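Shop tips: setting up the Wedora bench cell

The Wedora is a small enclosed arm sold as a kit for sorting and placing parts. Ours came from Rurkport in June at $1,449, with the textured finger pads added for $200. These notes cover the first setup and the upkeep since.

Fix the holder before teaching any positions. Screw it down hand tight, run one slow pass with a part in the gripper, then tighten fully. Teach the approach point well above the holder and lower in short steps.

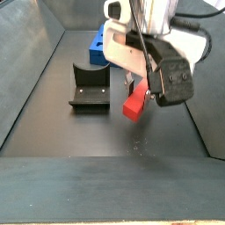

Red block in the gripper, black holder at left.

Check the cable loop at the top of the arm through its full reach. It should never pull straight. Clip thin wires so they stay clear of the fingers.

Sweep the floor of the enclosure with a dry brush between jobs. Specks under a part will tilt it. Wipe the pads with a damp cloth and let them dry before the next run.

Long bars turn in the grip if held near one end. Grip closer to the middle and cut the speed by half. Spare pad screws are sold in bags of 2, part number 1228.

Rigoberto Espinoza, December 2022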